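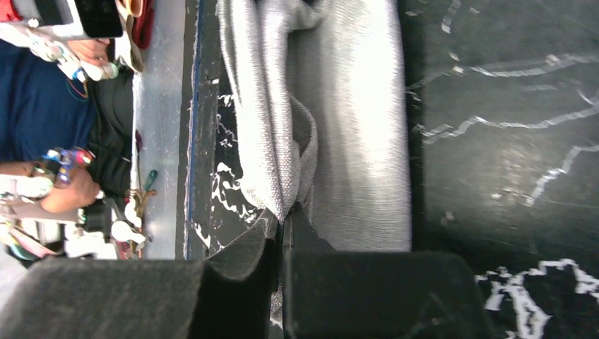 Grey cloth pinched between the padded fingers, operator on the hand controllers.

Thursday, cell 2, Furkix bench

Spent the morning going through the teleop rules with Bezawit Seyoum before the next block of cloth work. The sheet we inherited from Derese was written for rigid parts and has nothing useful on fabric. Changes as agreed:

1. Operator stays outside the blue edge line whenever the arm is enabled. Hands, cables and sleeves too. If you have to reach over, disable first and say so out loud.

2. Both controllers on and checked before enable. Loose leads get taped back or clipped to the rig. Two entries in the old log (runs 45 and 62) mention a lead catching on a shirt button.

3. Hand tools go back to the rack before a run. I'm as bad as anyone for leaving a screwdriver beside the bench. Same goes for offcuts of wire and spare fittings.

4. Grip limit for cloth is now its own profile, 222 in the Dumadeck settings. Don't borrow the rigid profile and turn it down by eye.

5. If fabric gets drawn into the gap between the fingers, stop pulling. Open, back off, pick again. Log it as a regrasp even if the fold comes out fine.

6. Check the foam pads at the start of each shift. Torn or lifting at a corner means replace, no glue.

Bezawit wants a second person at the stop button for all cloth runs. I'd settle for the first ten of each new task. Left open, she'll raise it with Faveson when they come in November.

Old sheet is filed as 809, please don't print from it. New one needs her initials, then it goes up by the door.

Still to do: repaint the worn bits of floor marking, order pads.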